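Readers wanted for the Watberg poetry evenings

June 1, 2020

I'm looking for people to read their poems out loud to strangers, which I know is a lot to ask at the moment, when most of us are reading to the cat. The Watberg evenings used to happen upstairs at a bookshop in Bristmont, with bad wine and a very good radiator. In July we're coming back online, for five evenings, and I'd love to fill them with voices I haven't heard before.

You don't need a book out. You don't need to have read in public either, though if you have, lovely, tell me where. I'm after poems that do something when they're spoken: long breathless ones, poems with two languages rubbing along in them, sound pieces, lists, prose that has wandered over the border. Last year Kaan Saraç read a whole sequence made of overheard bus conversations and I still catch myself muttering bits of it in the kitchen.

Each reader gets 15 minutes, and there are three readers a night. I'll introduce you (briefly, I promise, I've been told off about this) and afterwards we stay on and talk.

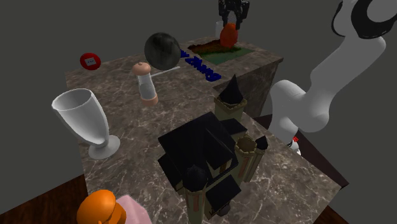 Melina Psarras wrote back to my first notice to ask whether translations count, and whether she'd have to read the original as well, as her Greek is fine but her nerves aren't. She also wanted to know if anyone would mind her sitting down.

Yes to translations, please! Read both versions or only the English, whichever you're happier with, but do check that the poet or publisher is all right with it. And sit, stand, lie on the carpet, it's all fine by me.

Now the money. The fee is £80 a reader, paid the week after your evening, and everyone gets the same whether they've got six collections or none. It comes out of a small pot left over from the Postik pamphlets, which sold better than Birsen Erdem and I had any right to expect. I wish it were more.

We'll have a sound check the afternoon before. You'll need a computer or a phone and somewhere fairly quiet to put it. If your connection is dreadful, say so and we'll record you ahead of time, I'd much sooner do that than lose you halfway through a line.

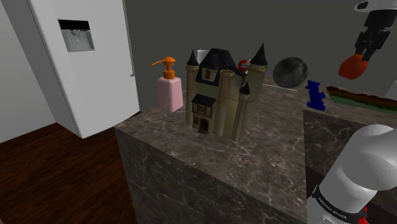 To put yourself forward, send me up to 3 poems in one document, plus a few lines about yourself, 200 words at the very most. A recording is welcome but please don't go out and buy a microphone for it. Tell me which weeks in July are hopeless for you too. Noemi Van Dusen is reading the submissions with me and we'll answer everybody, even if the answer is not this time.

If you've read for us before, give it a year and let someone else have a go (Kaan, I mean you).

Write to me, Vanderleia Brito, through the contact page, with "Watberg reader" in the subject line so that it doesn't vanish among the seed catalogues.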